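Remote-driven robot lessons head to Liltside, in simulation first

By the business desk

Cirov, the small automation firm that has spent most of its short life promising robots that can be taught "the way you'd teach a new starter", has begun a trial aimed at the packing sheds and dispensaries of Liltside. The company says 185 lessons have been recorded so far. All of them were done inside a computer simulation.

A lesson, in Cirov's terms, is one run through a task with a person driving the robot's arms and hands by remote control. The driver wears a headset and a pair of tracked gloves, and the simulated robot copies the movements. Each run is saved, and the lot is later fed to software that is meant to work out how to do the job without a driver.

The first task is about as plain as they come. The robot has two arms, and there are two bins side by side on a counter. A small bottle has to be picked up, handed over if need be, and put in the right bin.
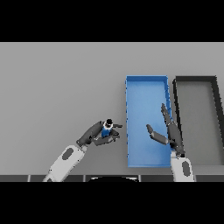
The left hand holds the bottle beside the blue bin in Cirov's simulated workspace. The right hand is open.

Cirov wants 600 lessons before it trains anything it would be willing to show a customer. It calls that a modest number. Whether it is modest depends on what comes out the other end, and the company has no results to share yet. Asked how often its drivers finish the task themselves, it gave no figure, saying failed runs were "kept for review".

That is a fair question to press. Driving a robot hand through a headset is hard work, and there is no sense of touch in the Cirov setup. The driver judges the grip by eye. People who have tried similar gear at trade shows will know the feeling of closing your fingers on something and waiting to see whether the machine agrees with you.

The handover is where it gets fiddly. With the two arms set side by side and the bins off to the right, some placements are easier if the bottle changes hands first, and that means bringing two sets of long mechanical fingers into the same small space. Cirov's own notes for drivers, a copy of which was supplied with the trial outline, tell them to slow down at this point and let go with one hand only when the other has closed.

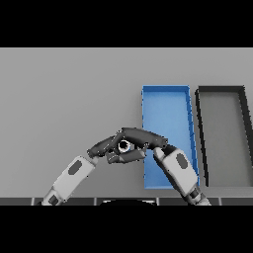
A person does the same thing at the kitchen bench without looking. Cirov argues that this is exactly why it has to be shown and can't easily be written down as a set of rules, and there is something to that. Programming each finger by hand would take ages and would likely fall over the first time the bottle was a centimetre out of place. Copying people at least gives the software some variety to learn from.

But copying also passes on bad habits. If the drivers are slow and cautious at the handover, the robot will probably be slow and cautious too. A packing shed already running a cheap sorting chute won't be much impressed by two arms and a pair of hands taking their time over one bottle.

Then there is the matter of the real world. In the simulation, the light is even and the counter is clear apart from the bins. Labels don't peel. Cirov says it will vary the lighting, the colours and the bin positions in later rounds, a common approach in the field, and will follow up with 140 lessons on a physical robot at a leased unit in Liltside, starting in December.

The physical robot is to be supplied by Mohammadi, which makes the arms and will service them during the trial. Mohammadi confirmed the arrangement but would not say what a pair of its arms costs. Cirov would not say either. Without a price it is impossible to tell whether any of this would suit the businesses it is meant for, most of which have fewer than a dozen staff.

Readers may remember an earlier local effort, the Flestness project, which also set out to teach robots by demonstration. It gathered some 500 recordings of a cloth-folding job and closed before a machine folded anything for a paying client. Cirov says the comparison is unfair, as cloth is a much harder thing to handle than a rigid bottle. That is true, although it also says a good deal about how simple the current task is.

Local firms have been invited to put forward jobs for the second round. Cirov is after small, rigid items and short tasks with a clear finish. The company said it would publish success rates for the trained system once the physical lessons are done, but did not give a date.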